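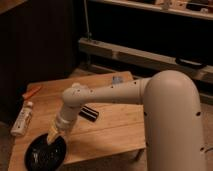
Home Modules Notes Labs Forum Search
12 shares 4 comments

Notes 6 -- contact, the guarded move, and why your planner lies to you

Picks up from the end of Notes 5 (joint limits, singularities). Read that first if you missed it. Lab sheet is separate.

1. Free space vs contact

Up to now everything was free space. Plan a path, time it, send joint targets, arm follows. Error of a few mm, who cares, nothing in the way.

Contact is different. Tip touches something stiff, position error becomes force. Stiff controller + stiff object = big force from tiny error. Write this down:

 force = stiffness x (where you asked for - where you are)

Take 2,000 N/m at the tip. Ask for a point 15 mm below the surface by mistake. Once it settles that's 30 N into whatever is underneath, assuming the object doesn't give. Enough to shove a dish across the table or crack a plastic tip.

Same mistake at 300 N/m -- 4.5 N. Annoying, survivable. So drop the stiffness BEFORE you touch, along the approach direction only. Keep it high sideways or the tip wanders.

2. Guarded move

Oldest trick going and still the one to use. Pseudocode, Teker syntax:

 set_stiffness(z, low)
 zero_force()
 while force_z < limit:
 step_down(small)
 if travelled > max_travel: abort
 hold()

Points people lose marks on:

- zero the force reading in the air, near the start pose, arm still. Not at home. Gravity comp error changes with pose
- always have max_travel. Without it a missed object means you drive into the table
- the limit check goes in the fast loop. If you put it in the planning script you are reacting a tenth of a second late
- hold() means hold the measured position, not the last commanded one. Otherwise you keep pressing harder than you think

3. Where the height comes from

Perception gives you a surface height. Do not trust it for shiny or dark things. Glossy black is the worst case: depth camera gets hardly any light back, except where there's a highlight, and there it gets too much. You get holes, or a patch of points floating well off the real surface.

Clear tips are nearly as bad. Destero segments the arm out of the cloud using the model, but a see-through tip bends light from what's behind it, so points land in odd places and the mask misses them. Then the collision checker thinks there's an obstacle stuck to the wrist. If your plan fails at the start state with no obvious reason, look at this first.

Worked case from last year's logs. Run 1,419 in the Akbridge set: dish top fitted at 15 mm too high. Planner happy, approach stopped early, script declared contact, tip in mid air. Fix was one line -- require the force reading as well as the height before you call it contact.

Rule: vision gets you close, force tells you when.

4. Planning round clutter

Small stuff on the table (tubes, pens, caps) gets boxed individually. Pad the boxes but not too much, over-padding kills the straight line approach and you get those silly loops over the shoulder. Remember to check the forearm as well as the tip, the elbow end of a long link sweeps much further than you expect.

Allow collision between tip and target only. Not tip and everything. Seperate entry in the table for each pair, see Wunderlich manual, the chapter on allowed contacts.

5. Leaving contact

Forgotten every year. Lift off along the approach axis first, low stiffness, then raise stiffness, THEN plan the next move. If you raise stiffness while still pressing, stored error turns into a kick.

For next time

- redo the force sum with the target 4 mm too deep, both stiffnesses
- write the abort branch properly, what state should teh arm be left in?
- plot force_z against travel for one good run and one bad, mark where you'd put the limit

Back to top Previous Next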